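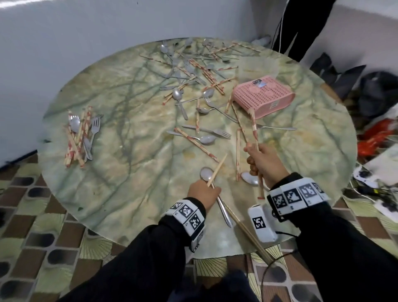

Rima Jaber wrote to me after my last post and asked why I don't simply keep the spoons and the chopsticks in two separate holders, so that they never get mixed. She has always done it like this at home and she says it saves her a lot of time before dinner.

It is a fair question. I did try two holders for most of November. The problem is our shelf, which is narrow, and with two holders there was no space left for the soy sauce and the small bowls. After some 30 meals I gave up and went back to the pink one. So now everything lives together again, and from time to time it must all come out on the round table and be sorted.

I have learned to like this job. I make tea first. Then I tip the basket on its side and let everything slide out, and I spread it a little with my hands so that I can see what I have. The patterned chopsticks, with the red and white, are easy to pair. The plain ones are more difficult, because they have not all the same length, and one must hold them together at the ends and look. Any stick which is bent or rough goes in the bin. My grandmother in Zolldale would have used it for the tomato plants, but I have no tomatoes.

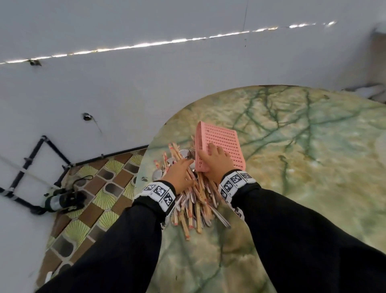 *Kaj Østergaard*

When I fill the basket again I like to stand it upright and hold it with one hand, and take the chopsticks from the pile with the other. If I let go of it too early it can fall over, and then I must begin from the start. I put in the chopsticks first and the spoons after them. Spoons go with the bowl up, so that I don't have to guess what I am pulling out.

The basket itself should be washed while it is empty. In the small holes there is always something, a grain of rice or a bit of paper. I use an old toothbrush and warm water with vinegar, and I let it dry on a towel for 2 hours.

I bought ours at the Saturday-type market in Murnbridge, where they had also a white one with bigger holes. The thin chopsticks came through these when I tested it, so I took the pink. Rima, if you have a narrower model than mine, please send me the measurements and I will try the two holders once more.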